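Review: Mustberg two-finger hand-held gripper, service kit and setup bench notes

Posted in Tools & Cells, May

Short version up front for people who just want to know. Good gripper, fiddly to set up, service kit is worth the money, manual is not. Long version follows, written in bits between jobs so excuse the typos.

What I got: the Mustberg hand-held unit, two jaws on pivots, plus the Ketidach service kit that most shops push at you in the same order. Kit has spare pivot pins, shims, thread locker, a little brush and a pin driver. Driver is better than it looks. Brush is rubbish, bin it and use an old toothbrush.

I mostly run mine on clothes and bedding. Soft stuff is where a gripper shows up bad setup straight away – a hard plastic block will forgive you, a slippery jacket won't.

Out of the box. Right jaw was closing ahead of the left. Not by much, but you could feel it in the hand, and anything thin got shoved sideways before it was held. Manual says factory aligned, do not adjust. I adjusted. Back the pivots off a quarter turn, close the jaws on a bit of folded card, nip them up again evenly, side to side, a little at a time. Took me 3 goes the first time. Now it's a job I do while the kettle boils.

Don't crank the pivots. They want to be snug with the jaw still moving freely under one finger. If it sticks anywhere in the travel, stop and look for lint. It's nearly always lint.

The mount on the side is the part I'd mark down. Comes as thin plates you stack yourself, and the order matters, and the drawing for it is the size of a stamp. Got it wrong twice. Second time I didn't notice untill everything was back together. Write the order on a bit of tape before you pull anything apart, you'll thank yourself.

Fabric test is simple. Crumpled garment on a bed, go in from above, pinch, lift, see what you've got. I do it after every service, before the thing goes back into work. A patterned cover underneath is handy for this, you can see straight away where cloth ends and bed begins. 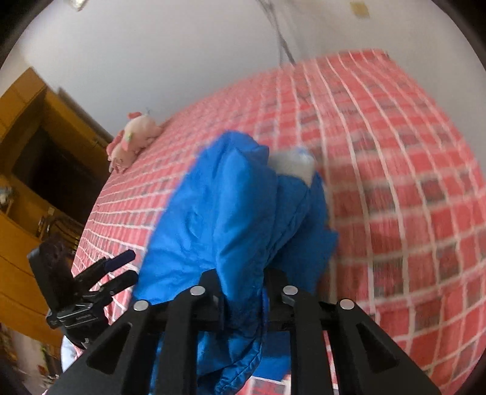 Reading time: 4 min

Blue jacket bunched up between the jaws, check bedspread under it. A bulky handful like that is what I want for a check, big folds and slippery shell and plenty of it trying to go its own way. What I look at is where the fabric bunches. If it's all over on one side, the jaws are out and I go back to the card. If it sits near the middle I leave well enough alone.

Four silver pins at the pivots, two a side. These are the wear parts. Wipe them, look for scoring, put a tiny drop of light oil on each, wipe it again. Too much oil ends up on the washing, ask me how I know. I use Larura light oil because it doesn't stain much. Sewing machine oil would do the same job I reckon.

The plates are matte black, looks smart, hides dirt far too well. You think it's clean and then you put a torch on it and there's a felt blanket growing in the cutouts. Those openings are good for weight and good for getting a brush in, bad for everything else. Fluff, thread, pet hair. Do them weekly if you're on fabric all day, monthly if not.

Parts supply. Ordered spare pins through Ķēniņš, part 1934, came in a plain bag of 6. Fit was spot on. They also had shims in 2 thicknesses, get the thin ones, I've never once needed the thick. Postage was slow but they answered the email.

Things I'd change:
Bigger mount drawing. Please.
Label on the mount in type a person can read without glasses.
A proper end stop on the jaws so you're not guessing full open.
Some colour mark on left and right, I've swapped them on the bench and had to redo the lot.

Things I wouldn't touch:
Pivot design, simple and you can get at it.
The weight. Arm doesn't ache after a morning on it.
How little it takes to strip it. One driver, one tray for the bits.

Service routine, for anyone who wants to copy it. Blow out the cutouts. Pins wiped and oiled. Check the mount for wobble, nip up if needed. Card test. Fabric test. Back on the hook. Quarter of an hour if nothing's wrong, most of an afternoon if you drop a shim on carpet.

Worth buying? If you handle cloth, yes, and get the kit at the same time. If you only pick up boxes and tins there's cheaper stuff that'll do you fine and won't need the fussing.

Gripper 4 out of 5. Service kit 4. Manual 1, and that's for the cover.

Will update when I've worn out a set of pins – still on the origional ones for now.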